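4.3 Clearing the table: first trial

Note: Prellar can pick up small objects, but it is still slow at household chores. Do not expect it to tidy a whole kitchen.

1. Use a light, plain table.
2. Put one small object of strong colour, for example red, within reach of the arm.
3. Open the gripper fully and check that nothing is between the fingers.
4. Select program 1534 and press Start.

Caution: Keep your hands away from the fingers during the program. If the object is missed 10 times, press Stop and repeat the levelling in section 2.

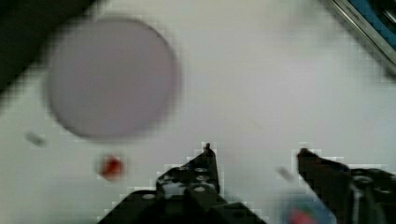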